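Can two arms take a computer apart? Teardown trials at the Sumdale bench

Final project report, submitted 2020-09-19
Group members: Mpho Dlamini, Elmarie Nkosi, Tullio De Luca
Supervisor: Benvinda Quintela

1. Background

Repair shops and recyclers still strip desktop computers by hand. The work is repetitive but varied in its details: clips, levers, screws and loose cables in a small space. We asked how much of it a pair of general-purpose arms could do on a shop bench without special tooling for each model of computer.

2. Method

The case lies on its side with the side panel off. A person removes the panel before each trial. The arms work from above, and parts that come out go into a fixture beside the case. We logged 200 attempts, each covering one part, beginning in April. An attempt ended when the part was in the fixture, when an arm stopped on a force limit, or after 5 minutes.

The hard drive in its carrier and the expansion card both stand upright in the fixture, to the left of the case. Both sets of memory slots are empty, as is the CPU socket. The power supply is still in place, with its blue handle at the front edge, and the black cables hang across the board.

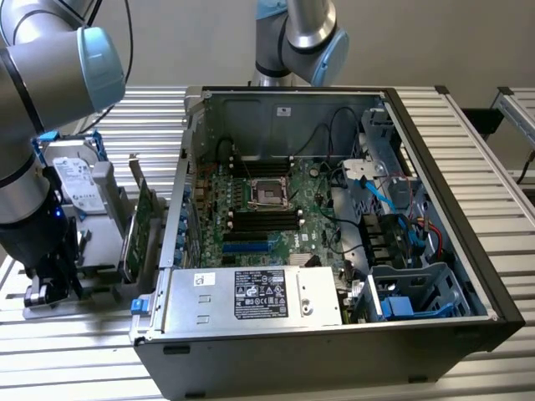
3. Results

Of the 200 attempts, 88 ended with the part in the fixture. Drives in carriers did best. The carrier gives the fingers flat sides to hold and the clip needs only one push. Memory came second, provided both latches were fully open before the pull.

Cables caused the most stops. They move when touched and do not return to the same position, so a path planned at the start of an attempt was often wrong by the middle of it. Power supplies were not attempted – the mass was above the limit we had set for the grippers.

4. Comparison with hand work

Keabetswe Mthembu did the same removals by hand and was faster on every part. We did not test reassembly.

5. Further work

Replan after each cable contact. Repeat the memory trials with a second model of case.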